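Ich hab's getan: Der Greifer-Kit von Ustau steht seit drei Wochen bei mir, und ich komme kaum noch zu was anderem! Wer hier länger mitliest, weiß ja, dass ich alte Büro-PCs ausschlachte und aufarbeite (Kastcombe lässt grüßen, die nehmen mir die fertigen Kisten ab). Und irgendwann hat man vom Gefummel in engen Gehäusen einfach genug.

Im Paket sind der Greifer, die kleine Kamera fürs Handgelenk und die Software Pîrvu, alles zusammen in der Leihversion für 8 Wochen. Den Arm muss man selber mitbringen. Die Montage war harmlos, die Einrichtung von Pîrvu dagegen … na ja. Zwei Abende und ein sehr geduldiger Munther Awad vom Support bei Fistemico, der mir am Telefon die Kalibrierung nochmal ganz von vorn erklärt hat. Danke dafür!

Am meisten Spaß macht mir die Handkamera. Man ist richtig nah dran und kann auf dem Board sogar die Beschriftung neben den Speicherbänken lesen, ohne Lupe und ohne Verrenkungen.
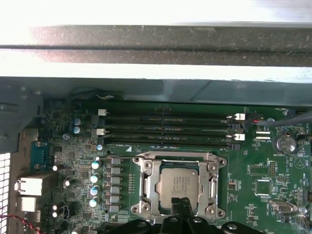
Blick der Handkamera ins Gehäuse, die Fingerspitzen direkt über dem Prozessor.

Was mir gefällt: Die Finger sind schmal genug, dass ich zwischen Kabeln und Blechen damit zurechtkomme. Was mir weniger gefällt: Beim Anfahren ist Pîrvu übervorsichtig und fragt gefühlt bei jedem Zentimeter nach, ob ich wirklich weiter will. Ja, will ich! Das lässt sich in den Einstellungen abmildern, aber den Punkt muss man erst mal finden (unter »Bahn«, nicht unter »Sicherheit«, warum auch immer).

Für die Speicherriegel nehme ich eine gedruckte Platte mit Haltern, die neben dem Rechner auf dem Tisch liegt. Die Druckdateien gibt's bei Ustau zum Kit dazu, und das finde ich ausgesprochen nett.
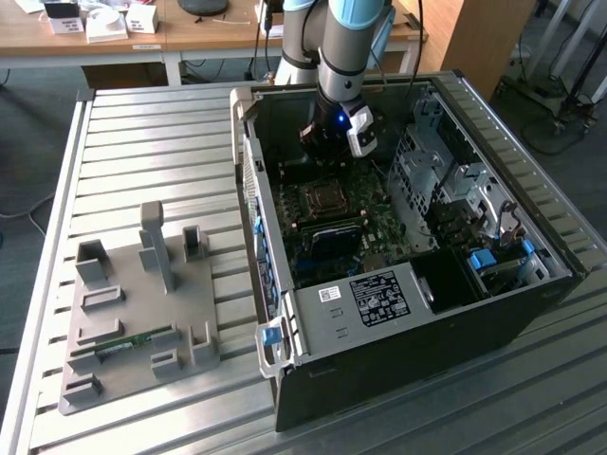
Links die Platte mit einem RAM-Riegel, rechts der offene Tower mit dem Arm darüber.

Ob ich den Kit nach der Leihzeit behalte? Ich schwanke noch. Der Preis tut weh, und für einen Rechner im Monat lohnt sich das garantiert nicht. Als Nächstes probiere ich die Steckkarten, davor hab ich ein bisschen Bammel. Wenn jemand von euch gute Werte für die Greifkraft hat, bitte ab in die Kommentare damit!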